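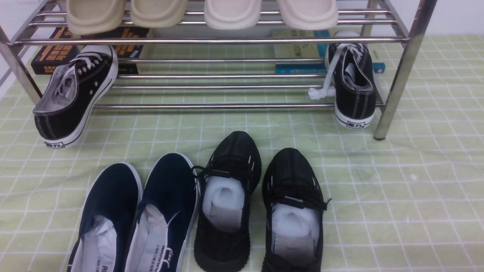 Tidying a two-tier shoe rack

I love this job! It needs 5 minutes and a damp cloth, and the hallway feels bigger straight away.

1. Take everything off and wipe the rails, then the mat. Metal tubes show every smear, so buff them dry.

2. Slides and slippers go on the top tier, toes to the front, lighter pairs together. They're the ones you grab most (I do, anyway!).

3. Canvas shoes go below. Tuck the laces inside, knock the grit off the soles and set each one on the slanted bars, heel towards you. 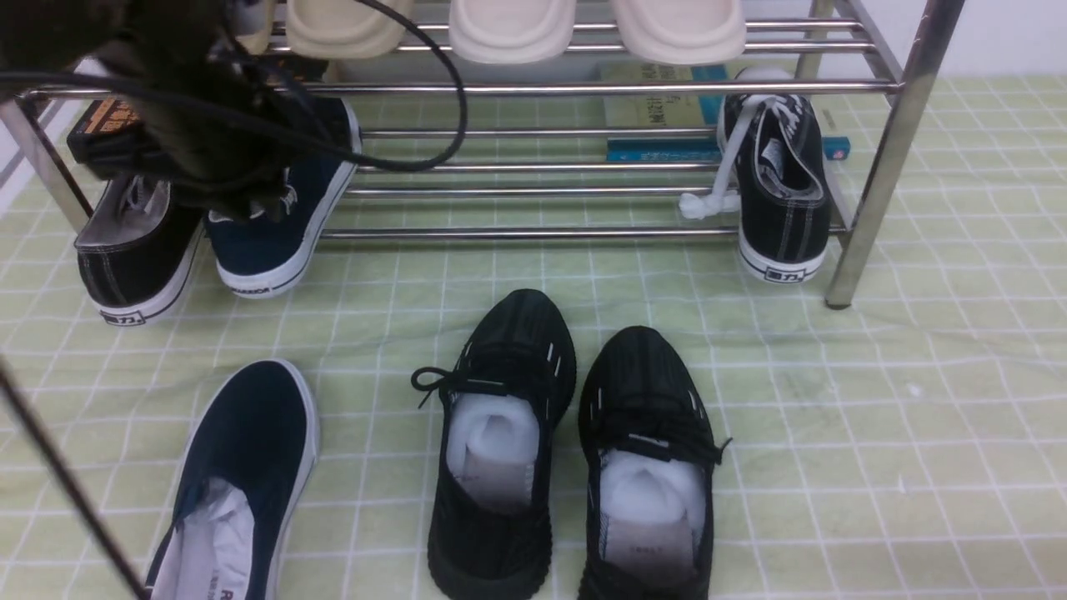 Cream slippers up top, canvas shoes on the lower rods with their white heels showing.

4. Push each pair close together before starting the next. My old Firnholm rack only took 3 pairs per tier and I still squeezed in a fourth – please don't, the canvas creases.

5. Books that have drifted behind the rack can go back on the bookcase once you've finished.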